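A Morning at the Asine Paper Mill

I had wanted to see the Asine mill for years, and in May I finally got my chance. The open morning starts at 9, and I was at the gate by twenty past eight with a thermos and far too much excitement for a person about to look at pulp.

Reinaldo Bragança took our group around. He started us in the rag room, where cotton offcuts come in by the bale from the Furtado shirt works up the valley, and then moved on to the beaters. The oldest one is a Gastness with a cast iron tub, and the sound of it gets right into your ribs! It holds 194 gallons and takes most of a shift to turn a load of rags into something like thin oatmeal.

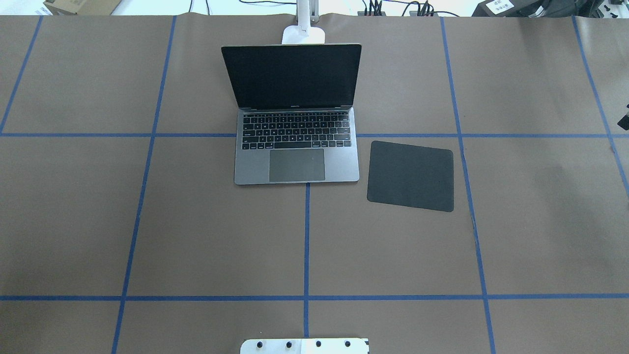
The vat was my favorite stop. You get a mold and deckle, you dip, you lift, you give it one shake left to right and one front to back, and if you're me you end up with a sheet that is thick as a pancake at one corner and see-through at the other. Reinaldo held mine up to the window and said it had character. My second try was better. The third fell back in the vat.

They also run a small kraft line for wrapping paper, all from long pine fiber. I tore a strip each way to feel the grain and could have stood there doing that until lunch. 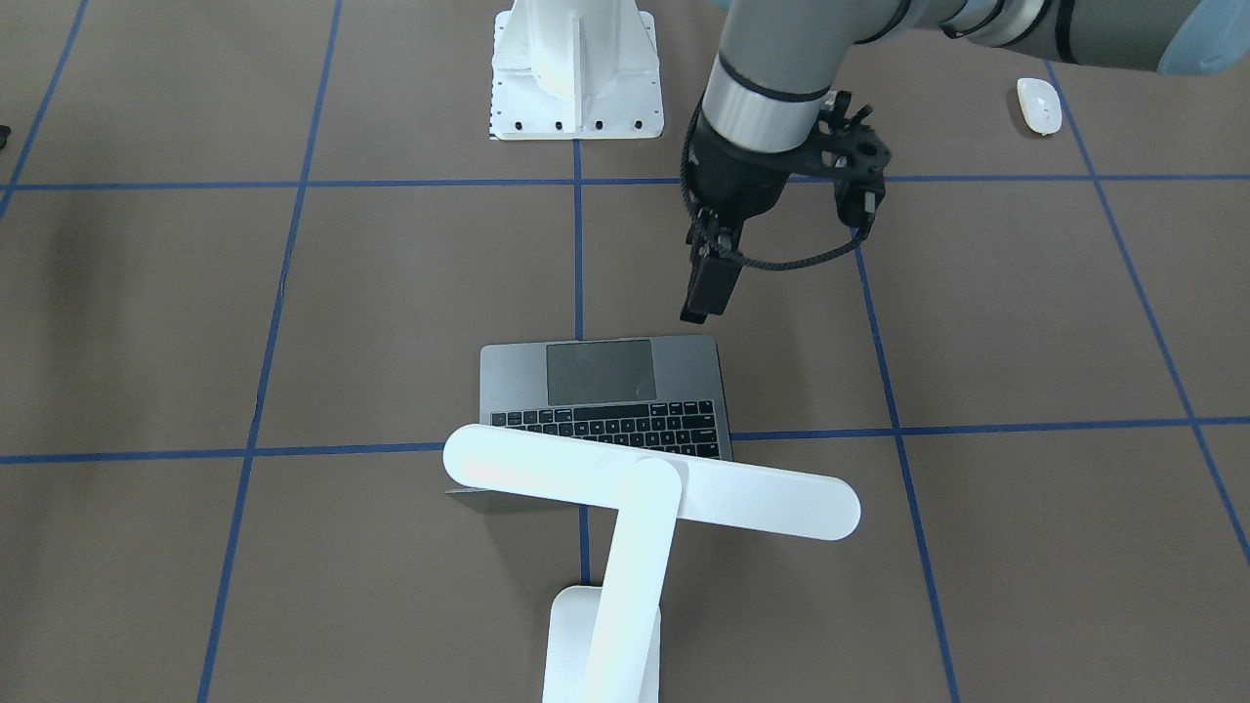

Drying loft and finishing

Up two flights of very steep stairs (hold the rope) is the loft, with louvers down both sides and sheets hung over cow hair lines in little bundles the mill calls spurs. It smells wonderful, a bit like a clean barn. On a good breezy day they can hang 4000 sheets up there.
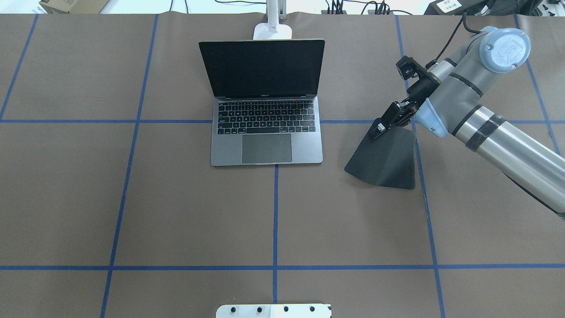
Finishing is back on the ground floor. Sheets get sized with gelatin, pressed again and sorted by touch, and the sorters are so fast that I never caught what they were feeling for. The seconds go to the shop, where I bought a pack of the Kunano laid in cream and another in gray for 6 dollars each. I've already tried the cream with a dip pen and it hardly feathers at all.

Parking is free but tight. Wear shoes you don't mind splashing, and eat before you come, as the cafe only opens for the afternoon.
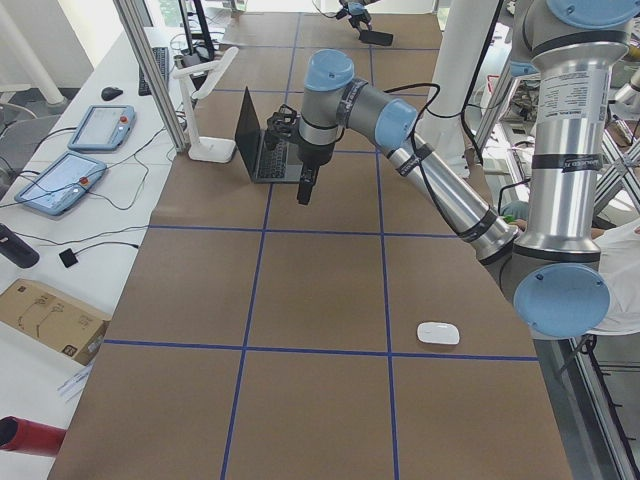
Phúc Vương: Lovely to read this! Did you ask about the watermark molds? When I went they were kept in a drawer off the sizing room, and you had to ask to see them. The one with the heron is worth the trip by itself.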